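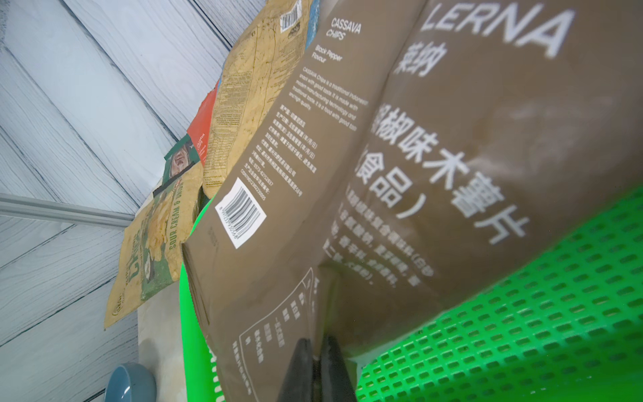
Bag by the bottom seam, green basket underneath. Black pepper cassava chips for anyone wondering about the flavour.

Okay, a few of you asked what our actual house rules are for the snack handling cell, so I'm going to post them as a thread while I eat my lunch. Long one, sorry! (1/14)

Background first. I look after pick and place at Zelholm, small packaged goods mostly, and we rewrote our handling rules in July after a season of arguing about them in the hallway. Two pages. The old version was 6 and I don't think a single person had read past the second one, me included. (2/14)

Rule one: grip the seam, not the belly. A chip bag is a pillow full of air with very breakable stuff inside. The heat-sealed strip at the end is flat and you can pinch it without turning somebody's snack into crumbs. The seam is also where the pack is toughest. (3/14)

Rule two, and this is the one people fight me on: force limits belong to the item and not to the gripper. We used to have one number set on the Jovex controller for the whole shift. Fine for soup tins. Terrible for chips. Now every pack type gets its own line in the sheet and if it has no line, it doesn't get picked. (4/14)

We're at 171 lines in that sheet as of this morning. Yes it's a spreadsheet. Yes I know. (5/14)

Rule three: keep the print facing the wrist camera when you can. Ingredients, barcode, allergen text. If a bag gets dropped in the wrong spot I want a picture where I can read what it was, in whatever languages are on the pack. Cassava and potato chips look an awful lot alike once you've only got a corner of foil to go on. (6/14)

Side note on that, mixed-language packs are great for testing label reading. Big characters down the front, small English on the side panel, everything at a slant. If your reader only copes with an upright label under nice lighting, you haven't tested it. (7/14)

Rule four is the boring one. Hands out of the cell while the arm is live, including "just to straighten a bag." ESPECIALLY to straighten a bag. Pause it, wait for the light, reach in, step back, restart. I time new people on this and it's maybe a few seconds of their life. (8/14)

Rule five: messy piles on purpose. Tidy rows teach you nothing about a real bin. We stack different flavours and sizes on top of each other, leaning any old way, and put baskets and bowls close by so the arm has edges to work around. The colour contrast helps too, bright green is easy to find. (9/14)

Rule six: log the failures in the same place as the good picks, same day. We did a run of 600 picks before Christmas and the useful part was the page of dropped and crushed ones. Somebody at Pisharody shared theirs with us after that and it was pretty much our list with different snacks. (10/14)

What we haven't sorted out: when a bag counts as damaged. Split seam, obviously. Crumbs inside? We shake it and listen, which is not a standard, I'm aware. Roughly 2 hours of last Thursday's meeting went to this and we came out with a maybe. (11/14)

Someone asked in my messages if we open the bags afterwards to check. Some of them, yes. And they get eaten, but only once they're out of the cell and off the sheet, and not at the bench. Crumbs in a finger joint are a pain to clean. (12/14)

If you're using Fakon fingertips, check the pads every morning, by the way. Wipe them, look for shiny patches, swap if they're shiny. Ours say so on a sticker beside the e-stop and the sticker has been ignored by everybody at least once. (13/14)

I'll put the two pages up as a PDF when I've taken our phone extensions off them. If your shop does the damage call differently, please tell me how, I would love to steal it. Back to work, my tea's gone cold. (14/14)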